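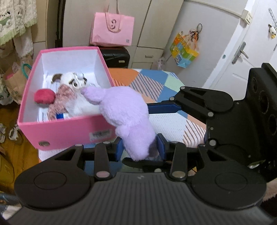 Page last modified: 10th February

[Gidora-list] Re: Budget line for hand-held grippers

From: Kanokwan Phromma
To: Gidora-list
Subject: Re: Budget line for hand-held grippers

Decha Rungrueang wrote:

> I have put 2,000 in the draft for hand-held grippers and the bits that
> go with them. The Cindley quote is 458 per unit and they will hold that
> price until the end of February. My feeling is we should order now and
> sort out the details later. The toy and bedroom tasks are what
> everybody wants to see this year and we can't collect them with the
> old bench arm. The units are light, anyone can learn them in an
> afternoon, and we would have data from real homes within a fortnight.
> Any objections?

Yes, a few.

I'm not against hand-held units. The picture at the top of the archive page is fair enough as a sample of the work: a purple plush toy in the blue jaws, a pink box with a white toy dog and a knitted scarf already in it, a patchwork quilt behind. That is a proper lived-in bedroom and I agree we'd never set up anything like it on the bench. My trouble is with the sums, and with the word "later".

First, 458 a unit is the price of the gripper. I went through the quote twice and could not find spare jaw pads, a carry case or freight. Freight was what sank us with the Podwood order, if you remember, and Podwood at least had a phone number. Has anyone asked Cindley what a set of pads costs, and how long they take to come? Rubber wears. We chewed through the pads on the bench arm much faster than the brochure said we would, and that was picking up blocks on a clean mat.

Second, soft toys. A plush toy is a forgiving thing to pick up. You can grab it by the end and it squashes to suit you. I would hate to see us approve the whole line on the strength of plush and then find out in the middle of winter that the same pads slide off a hairbrush. Before we order a full lot I'd like to see a trial list with some plain awkward stuff on it - coins, a belt, a jar lid, a sheet of paper lying flat.

Third, "real homes within a fortnight". Whose? Ratree Onsri did the rounds last time and she can tell you how long it takes to get a signed form back from a household, never mind a free afternoon. People's bedrooms have their own bags and papers and cords all through them, and somebody has to go over every recording before it leaves the building. There isn't a cent in the draft for that labour. I've put in 500 as a placeholder and I think it's low.

Fourth, storage. Pornthip Chuensuk asked about this in the last round and got no answer that I can find in the archive. The old disks at Chareonsuk are more than half full. If the plan is to buy more, it goes in this budget. If the plan is to delete the bench recordings, I'd like that said out loud so Boonsong Sukprasert can object to it, as he will.

What I would support:

Buy 2 units at the quoted price, out of this year's money. Get the pads and freight in writing before the order goes in. Keep the 500 for reviewing recordings as its own line, so it can't be quietly spent on tripods. Leave the rest of the 2,000 unallocated until the trial list has been run and written up, failures included.

If Cindley won't hold the price past February for the remainder, so be it. I've been through enough of these to recognise an "offer ends soon" and I have yet to see one that didn't come round again.

Decha, could you also tell us what happens to a unit that breaks in the first year? The quote says "standard warranty" and there's no page attached. I tried the link in the footer and it went to a catalogue for something else entirely.

Happy to be talked out of any of this by somebody with numbers.

Kanokwan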